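冰箱的日常维护与食物存放：使用记录整理

首页 > 厨房 > 冷藏与冷冻

本页由原来分散在几处的条目合并而成，涉及门封、温度、除霜、异味、排水、分区存放和停用前的处理。适用于家用双门及三门冰箱，直冷和风冷都包括在内，两者做法不同的地方分别注明。嵌入式机型的散热部分请以安装说明为准，其余内容可以照用。

一、摆放与调平

冰箱背部与墙之间要留出空隙，两侧同理。冷凝器布置在侧板内的机型，运行时两侧会发热，贴墙摆放后压缩机停机时间变短，耗电上升。冷凝器外露在背面的老机型，对背部空隙更敏感。顶部不要堆放纸箱、布袋之类的东西，顶部散热不良在夏季表现得最明显。

调平分左右和前后两个方向。左右方向用水平尺放在箱顶量，调前脚螺栓，顺时针或逆时针因机型而异，先拧半圈看箱体是升是降，再决定方向。前后方向不要求绝对水平，前端应略高于后端，门打开到一半松手后能自行缓慢合上即可。前端调得过高，门合得太快，门架上的瓶子容易撞在一起；过低则门会停在半开位置。

对开门机型如果两扇门高低不齐，先调箱体，再调门铰链。直接去拧铰链螺母而不管箱体，过一段时间又会错开，因为承重没有变。地面是木地板的，调平之后隔几周复查一次，木地板在重压下会有少量沉降。

搬动之后要静置再通电。直立搬运的，静置时间可以短些；曾经放倒过的，静置至少过夜。静置期间门微开，顺便散味。

插座单独使用，不与微波炉、电热水壶共用一个接线板。确需用接线板的，选线径足够的，并且不要盘成卷。接线板放在冰箱背后的，要定期把灰清掉。

二、门封条

门封条是家用冰箱里损耗最快的部件，也是最容易被忽略的。判断方法有两种。

纸条法：取一张普通打印纸裁成窄条，夹在门与箱体之间，关门后缓慢抽出。有明显阻力为合格，能轻松抽出或自行滑落的位置即为漏点。沿四边逐段试，四角和铰链侧要多试一次，这两处最常出问题。

灯光法：把手机或小手电打开，放在箱内朝向门缝，关门后在暗处观察，有光透出处即漏。透明或浅色门封可能整条略微泛亮，这属于材料透光，要看的是有没有明显的亮线。灯光法对铰链侧较有效，纸条法在这一侧不太好操作。

清洗：用温水加少量中性洗涤剂，软毛牙刷顺着褶皱刷，再用拧干的布擦两遍。褶皱里的霉斑可以用棉签蘸稀释的白醋处理，停留片刻后擦掉。不要用含氯漂白剂，短期看很干净，长期会使软质塑料变硬、开裂。也不要用酒精反复擦拭，原因相同。刀片、牙签一类的硬物不要伸进褶皱。

变形修复：局部塌陷的门封，可用吹风机热风档在一段距离外来回移动加热，待其变软后用手向外拉出形状，随即关门压住，等它冷却定型。吹风机不要停在一处，温度过高时材料会发亮，出现这种情况立即移开。若用热毛巾代替，时间要长一些，毛巾凉了就换，效果不如吹风机，但不会烫坏。

更换：市面上的通用门封多为卡入式，拆下旧条时记住卡槽的方向。Vondby 的通用条角部是热焊的，要按门的内框尺寸订，不能自行裁剪；Correa 的是长条加转角件，可以裁，但转角处的密封略差，适合直边很长而角部要求不高的冷柜。新条到手时通常是折叠的，先在温水里泡软、理直，再装。装好后角部有些翘起是常见现象，用布基胶带压一夜，第二天再做纸条试验。

磁条失磁的情况较少，多数所谓吸力不足都是门封脏、门下垂或者门架过重造成的。先排除这几项。

三、温度的测量与设定

面板上显示的数字多数是设定值，也有的是某一个传感器的读数，与食物实际温度之间有差距。要知道实际温度，用一支液体温度计或探头温度计，放在一杯水里，置于冷藏室中层，过夜后读数。放在水里是为了避开开门造成的空气温度波动。早晨第一次开门前读最准。

冷藏室中层以不高于 5 度为准。下层靠后壁会更低，门架会更高，这是正常分布。若中层达标而门架上的牛奶仍然容易变质，应当改变牛奶的位置，不必把整机调得更冷。整机调冷之后，后壁附近的叶菜会先冻伤。

冷冻室以零下十八度为准。测法是把探头夹在两包冻透的食物之间，等读数稳定。冷冻室没有必要设得更低，除非短时间内要放进大量未冻的食物。速冻功能在放入之前几小时打开，冻透后关掉。

机械旋钮上的数字代表强弱，不代表度数，数字越大越冷。夏季环境温度高，压缩机容易长时间不停，旋钮宜往小调；冬季环境温度低，压缩机启动次数少，冷冻室反而可能偏暖，旋钮宜往大调。单系统机型的温控探头在冷藏室，厨房很冷时冷藏室已达标，压缩机不启动，冷冻室就得不到冷量。这类机型多有一个低温补偿开关，December 前后打开，天气转暖后关上。没有补偿开关的，只能把旋钮调大。

改动设定之后至少等一天再评价，每次只动一档。

温度计建议长期放一支在箱内。Falto 的磁吸式读数偏快，贴在侧壁上反映的是壁温，放在层板上用更合适。指针式双金属温度计用久了会漂移，用冰水混合物校一次零点，偏差不大的在背面写上修正值继续用。

四、除霜

直冷机型的冷冻室结霜是正常的，霜层厚到影响抽屉推拉之前就应当处理。霜是热的不良导体，太厚之后压缩机运行时间延长，冷冻效果下降。

步骤如下。

把冷冻食物集中移到保温箱或厚棉被里，彼此靠紧。断电，拔下插头。打开冷冻室门，抽出抽屉。在底部铺毛巾，门前地面也铺。放入一盆热水，关上门，水凉后更换。霜层松动后用手或木铲取下。全部取净后擦干，抽屉单独清洗、擦干，再放回。通电，等冷冻室降到温再放食物。

不要用金属铲、螺丝刀撬冰。直冷机型的蒸发管就在内壁之后，有的直接做成层架，刺穿后制冷剂泄漏，维修费用接近换机。也不要用电吹风长时间对着一处吹，内胆会变形。

除霜之后在内壁薄薄擦一层食用甘油或植物油，下次除冰时容易脱落，这一做法流传较广。实际使用中甘油有一些效果，植物油时间长了会有哈喇味，不建议。市售的 Markeck 除霜垫是一张带纹理的软垫，铺在抽屉底下，霜结在垫上，取出后弯折即可脱落。它对侧壁和顶部的霜没有作用，适合抽屉底部积冰严重的机型。

结霜速度突然变快，先查门封，再查有没有热食直接放入，最后查门是否被包装袋角卡住。抽屉没有推到底、把门顶开一条缝，也是常见原因。

风冷机型通常不需要人工除霜。若后壁出风口附近出现冰，或者风扇转动时有刮擦声，说明自动化霜不完全，先断电开门放置一天一夜，让内部的冰全部化掉。恢复后短期内再次出现，应联系维修，可能是化霜加热器、化霜传感器或排水口的问题。

五、排水孔与接水盘

直冷机型冷藏室后壁的凝水沿壁流到底部的小槽，经排水孔流到压缩机上方的接水盘，靠余热蒸发。排水孔堵塞后，水会积在果蔬盒下面，或者从门缝流到地上。

疏通用随机附带的疏通杆；丢失的可以用一段软塑料管，或粗的电线外皮代替。插入后轻轻上下移动，不要用力捅到底。疏通后用注射器或挤压瓶慢慢注入温水，每次不超过 100 毫升，听到水滴落入接水盘的声音即为通畅。一次灌入太多，接水盘会溢出。堵塞物多为菜叶碎屑和面包渣，冬季也可能是冰，此时反复注入温水即可。

果蔬盒底部的碎屑每周清一次，排水孔就很少堵。包装袋不要贴着后壁，水会顺着袋子流到层板上，不经过小槽。

接水盘在背面下方，有的可以抽出，有的用螺钉固定。断电后再操作。盘内积有灰尘与水的混合物，是异味的一个来源。可抽出的，每半年洗一次；固定的，用吸水布伸进去擦，再用布蘸洗涤剂擦一遍。压缩机刚停时外壳很热，等它凉下来。

冷凝器外露的机型，用软毛刷顺着管的方向刷灰，吸尘器配窄嘴同时吸。养猫狗的家庭要刷得更勤。底部有风机的机型，前下方的格栅也要取下清理。

六、异味

异味的处理顺序：先找来源，再清洗，最后才是吸附。直接放吸附剂而不清洗，效果维持不了几天。

来源通常在下列位置：果蔬盒底部、门架瓶座、层板与包边之间的缝、门封褶皱、接水盘、制冰盒。层板的包边可拆的要拆下来洗，牛奶和肉汁渗进去之后，从外面擦不到。不可拆的，把整块层板浸在温水里，水面没过包边，泡一段时间再冲。

玻璃层板从冷藏室取出后，不要马上用热水冲，先放到室温。有裂纹或缺角的层板停止使用。

清洗内胆用小苏打水，一汤匙小苏打配一升温水，擦完再用清水擦一遍。小苏打水不伤内胆，去味也够用。油渍先用中性洗涤剂处理。不要用去污粉、钢丝球、香蕉水。内胆上的黄斑若擦不掉，是塑料老化，不影响使用。

吸附剂可以用小苏打粉或活性炭。小苏打取 100 克，装在浅口的碟或敞口的盒里，表面积大比堆得厚有用。三个月换一次，换下来的可以用来刷水池。活性炭包到期后晒一晒再用，能恢复一部分吸附能力，晒过几次之后就换新的。茶叶渣、咖啡渣必须彻底干燥，带着水分放进去会发霉。柚子皮和橘皮只是盖味。

风冷机型的冷藏与冷冻之间多数共用风道，冷冻室敞口存放的鱼会影响到冷藏室，清洗时两边一起做。长期不换的制冰水也会带味，冰块存放太久的直接倒掉。

七、包装与容器

食物变干、串味、起霜，主要取决于包装。容器的选择按用途分。

玻璃盒适合熟食和带汤的菜，不吸味，不染色，缺点是重，叠得太高不稳。盖子的硅胶圈要定期取下来洗，方法与门封相同。从冷冻室取出的玻璃盒不能直接进烤箱，标明可以的也要先在冷藏室放一夜。

塑料盒适合干货和切好的蔬菜。番茄酱、咖喱会染色，可在盛放前在内壁抹一点油。盒盖变形、扣不紧的降级使用，装不怕敞口的东西。

密封袋适合冷冻。装入后平铺，从底部往袋口赶出空气，封到只剩一角时再压一次，随即封死。平铺冷冻的肉馅和汤，冻硬之后可以竖起来排列，解冻也快。用筷子在肉馅袋上压出格子，冻硬后按格掰下，不必整袋解冻。

液体冷冻要留出膨胀余量，硬质容器只装到肩部以下。玻璃瓶不适合冷冻液体，收口的瓶型尤其容易裂。

保鲜膜适合短时间覆盖，直接贴在食物表面比蒙在碗口效果好，切开的牛油果、剩余的布丁都这样处理。油脂多的食物用标明耐油的膜。

标签写品名和放入月份即可。用纸胶带和油性笔，贴在放入之前的干燥表面上；放入之后表面有冷凝水，贴不住。冷冻的袋子写字要在装食物之前，装满后袋面不平。标签贴在朝外的一侧，竖放的贴在上沿。

八、冷冻食物的期限

家用冷冻不能无限期保存，时间长了主要是品质下降：脂肪氧化、失水、质地变差。下面是按口感考虑的期限，温度稳定在零下十八度为前提。

整块牛肉、羊肉，6 个月。整块猪肉稍短，脂肪多的更短。肉馅三个月。整鸡可以与牛肉相同，分割后的鸡块缩短。少脂的鱼四个月，多脂的鱼两个月。虾带壳冻，加水没过冻成冰块的比干冻的保存得好。面包一个月，切片后再冻，取用时直接烤。熟米饭一个月，趁热装盒、凉透后冻，复热时不加水也不干。焯过水的青菜可以放到下一季，未焯水的不宜冻。高汤三个月。

鸡蛋不带壳冻，打散后加少许盐或糖，分装。淡奶油冻后不能再打发，用于烹调没有影响。土豆块冻后发渣，土豆泥可以。豆腐冻后成蜂窝状，按冻豆腐用。

表面出现灰白干斑的是冻伤，属于失水，切掉后可以继续吃，口感差一些。用来炖煮不明显。

解冻以冷藏室解冻为首选，前一晚移下来，下面垫盘。赶时间的用密封袋装好浸冷水，中途换水。室温解冻外层过早升温，不建议用于肉和鱼。在冷藏室里解冻、一直保持低温的肉可以再冻，口感有损失；用冷水或微波解冻的，先做熟再冻。

九、冷藏室的分区

冷藏室各处温度不同，湿度也不同，按位置存放能减少很多损耗。

上层温度较稳定，放即食的东西：剩菜、熟食、酸奶、开封的罐头（倒出来换到玻璃盒里）。剩菜放浅盒，凉得快。

中层放鸡蛋、豆制品、乳制品。鸡蛋放在门架上的蛋格里，开关门时温度反复变化，震动也大，移到中层为好，连同原来的纸托一起放，尖端朝下。

下层靠后最冷，放生肉、生鱼，并且必须放在有边的盘里，防止汁水流下。生肉始终在熟食下方，没有例外。当天或次日要用的放这里，超过两天的进冷冻室。

果蔬盒有湿度滑块的，叶菜用高湿，即关闭通气口；水果用低湿，即打开。苹果、梨、猕猴桃会释放乙烯，与叶菜、黄瓜、西兰花分开。叶菜不洗，去掉黄叶，用厨房纸包一层再装袋，纸湿透后更换。胡萝卜去掉缨子。蘑菇用纸袋，不用塑料袋。香草类剪去根部末端，插在有少量水的杯里，松松罩一只袋子。

门架温度最高，放调味料、果酱、饮料、黄油。牛奶喝得快的家庭放门架没有问题，喝得慢的放中层靠里。
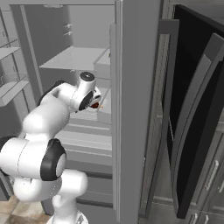

层板的高度一年调一两次就够。先把常用的最高容器量好，按它定一格，其余的格子压低。格子过高时，东西会叠起来放，压在底下的就容易忘。调层板时先清空再抽，带着东西抬层板，后端容易从卡槽里脱出。

深而窄的层板用转盘或长条托盘。托盘要抽得出来，宽度比层板略窄，两侧留出冷风下行的缝。同类的东西放一个托盘，例如早餐用的果酱和黄油放一起，整盘取出，整盘放回，开门时间短。转盘适合瓶罐，圆盘四角会浪费一些位置，小冰箱里不划算。

风冷机型的出风口在后壁，前面不要挡。出风口正前方的食物会被吹干，也会冻伤，带盖的容器放在这里问题不大，敞口的碗和叶菜不行。直冷机型没有出风口，但后壁会结露，纸盒包装离开一指宽。

装载量以能看到后壁为宜。冷藏室太满，空气不流通，各层温差加大；冷冻室则相反，装得满一些，停电和开门时温度更稳。冷冻室空着的部分可以放几瓶水，瓶口留余量。

临近到期的食物集中放在上层靠外的一个盘里，做饭前先看这个盘。

十、不宜冷藏的食物

土豆冷藏后淀粉转化为糖，煎炸时颜色深、味发甜，应放在阴凉避光处，与洋葱分开。洋葱和大蒜要通风干燥，冷藏容易发芽和发霉，切开后的例外。红薯冷藏会硬心。番茄未熟时放室温，熟透后可以冷藏两三天，吃之前提前取出。香蕉冷藏后皮变黑，果肉影响不大，已经熟透、来不及吃的可以放。牛油果同番茄。

蜂蜜冷藏会结晶，不影响食用，只是不便取用。咖啡豆会吸潮吸味，密封后放橱柜。面包在冷藏温度下老化最快，要么放室温，要么冷冻。橄榄油冷藏会浑浊，回到室温即恢复。巧克力冷藏后表面起白霜，夏季室温太高时不得不放的，双层密封，取出后连包装一起回温再打开。

火腿、整块硬奶酪看包装说明，切开后都要冷藏。硬奶酪用烘焙纸包一层再装盒，不用保鲜膜裹紧。

十一、热食放入的问题

热食不必等到完全凉透再放。室温下放置太久，细菌繁殖的时间反而长。做法是尽快降温：大锅的汤分到浅盒，锅底坐冷水并搅动，不烫手之后就可以放进去。夏季室温高，从离火到放入不要超过一小时，其他季节两小时。

放入时不盖严，留一条缝，等凉透再扣紧，可以减少盖内凝水。周围不要紧挨着乳制品和生肉。米饭尤其要快，焖在电饭锅里过夜的不要再吃。

剩菜复热只热要吃的那一份，其余不动。反复加热、反复放回的，口感和安全都受影响。

十二、停电

停电期间不开门。装满的冷冻室在不开门的情况下可以维持近两天，半满的减半；冷藏室只能维持几小时。来电之后先看冷冻室的食物：仍有冰晶、摸上去是硬的，可以继续冻；已经完全变软的肉和鱼，按温度判断，仍在 5 度以下的尽快做熟，无法判断的丢弃。

可以事先在冷冻室放一杯冻好的水，上面压一枚硬币。外出回来若硬币沉到杯底，说明中间曾经化透过。杯子要放平，固定在角落里。

冰淇淋化过再冻的不要留。

频繁跳闸的，不要反复推上去，把冰箱单独接到另一路上试。压缩机停机后立即再通电会启动困难，等五六分钟。新机型带延时，面板亮而压缩机不响属于正常。

十三、噪声

启动和停止时的一声轻响是压缩机和继电器，正常。运行中断续的流水声和咕噜声是制冷剂流动，正常。内胆偶尔发出的噼啪声是热胀冷缩，新机和化霜之后比较明显。

持续的嗡嗡共振声，用手按住箱体不同位置，按住哪里声音变小，问题就在哪里。常见的是接水盘松动、背板碰墙、顶上放的托盘或玻璃瓶共振。层板上两只瓶子相碰也会响，把它们分开。四脚有一只悬空的，回到第一节调平。

风扇刮擦声见第四节。压缩机每隔几分钟启动一次又马上停下，伴随咔嗒声，属于故障，断电报修。

十四、停用与长期外出

外出一两周的，不必停机，把容易坏的吃掉或冻上，冷藏室调到较弱的一档。制冰功能关掉，水箱倒空。

外出一个月以上，建议停机。清空，断电，除霜，洗净，擦干，果蔬盒和抽屉倒扣着晾。门不能关死，用折好的毛巾夹在门与箱体之间，再用胶带固定，保持一指宽的缝。关死的冰箱里会长霉，气味进入内胆后很难去除。有小孩的家庭要把门缝固定牢，或者把门朝墙放。

带供水管的机型关闭进水阀，排空管内的水，滤芯取下。滤芯重新装回后先放掉最初几杯水。

重新启用时先空机运行，中层水杯里的温度计降到 5 度以下再放食物，冷冻室等到第二天。

十五、维护周期表

每周：清果蔬盒碎屑，检查到期食物，擦门把手。

每月：擦门封，清门架瓶座，擦层板，核对一次温度计读数。

每季：换小苏打，疏通排水孔，直冷机型视霜厚除霜，整理冷冻室，把旧的移到外侧。

每半年：清接水盘和冷凝器积灰，纸条法检查门封，换供水滤芯（按说明书）。

每年：复查调平，整机清空洗一次，检查电源线和插头有无发热变色。插头发黄或有焦痕的，连同插座一起更换。

相关条目：洗碗机滤网的清洗；橱柜防潮；真空封口机的使用；干货的罐装存放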